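Monday, late

Humidity in the shop read high again at 6:00, so I left the glue-up for the Parncombe bench alone and did paperwork. Board 8 has cupped since it was stickered. Turned it over, put weight on the middle, noted the gap at each end. Will measure again Friday.

Mikkel Mogensen called after lunch about the Prurkham oak. He can hold 2 boards at the old price, the rest goes up with the next delivery. I said yes to both. Invoice came to 244, paid.

Spent the afternoon on the drawings for the Hjaltadóttir table. The apron is too deep for the span and leaves no knee room. Took it down and moved the rail in – that fixes the knees but the joint at the leg gets thin. Haunched tenon, probably. Overall height stays as drawn.

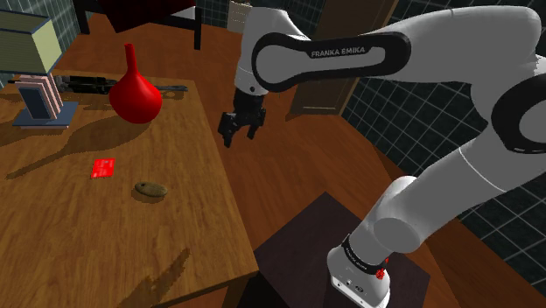 Render with wooden table and Franka Emika arm.

Finish samples: the second coat of oil on the ash is still tacky in the corners. The first went on too heavy. Wiped it back and started a fresh offcut with a thinner coat, rag only.

Plane iron reground, honed, put back. Bandsaw blade is drifting left again. Ordered a new one and set the fence to suit the old one until it comes.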